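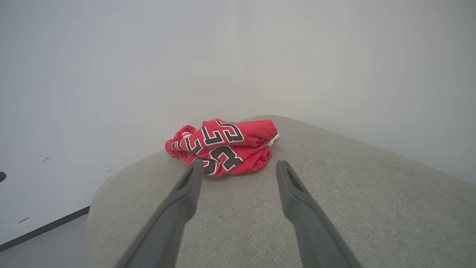
Photo: kudiv_laundry / Kudivgate Rec League board

Thread: washing jerseys with heat pressed letters??

benchmob44
ok need help before the weekend. my kid's team has red mesh jerseys, black letters w/ white outline. half of them are cracking already. washed warm, dried on low like the tag says. what am I doing wrong. season only started in July

pilska_mom
Cold water. Inside out. No dryer, ever. Low is still too hot for the letters

hoopdad_j
disagree. I've dried ours on low for two seasons, zero cracks. it's the fabric softener that kills them – wrecks the glue

pilska_mom
Two seasons of what, one game a week? We have practice three nights. Hang them up.

rustybackboard
both of you are kind of right. softener is bad, heat is bad. but a lot of it is just how they get stored. kid balls it up in the bag, letters fold on themselves, sits there till Monday. then you pull it open and teh letters stick together and peel

benchmob44
uh. yeah that is exactly what happens at my house

hoopdad_j
still say softener

net_gain
Who printed them? We used Isteck for our 20 jerseys and had the same trouble. Numbers curled at the corners by week three. Called them, they said wash cold, no bleach, wait a full day after pressing before the first wash. Paid $136 to get the worst ones redone. Not happy

rustybackboard
isteck did ours too and they're fine?? maybe you got a bad batch

net_gain
Maybe. Still out $136.

benchmob44
ours were from Jin, the shop by the Pilska gym. coach says they did 700 shirts that month for the summer camps so who knows how careful they were

pilska_mom
Jin is good. Don't blame Jin for your dryer lol

benchmob44
fair

tallkidsmom
For letters that are already lifting – iron, medium, NO steam, parchment paper on top, press ten seconds, let it cool before you peel the paper. Dont slide the iron around. Worked on our number 8. Won't fix cracks, only the edges

hoopdad_j
iron on mesh is asking for a melted shirt

tallkidsmom
thats what the parchment is for. try a small spot first

benchmob44
gonna do cold + hang dry, and try the iron on the worst one tonight. will post back

Last edited October 11, 2024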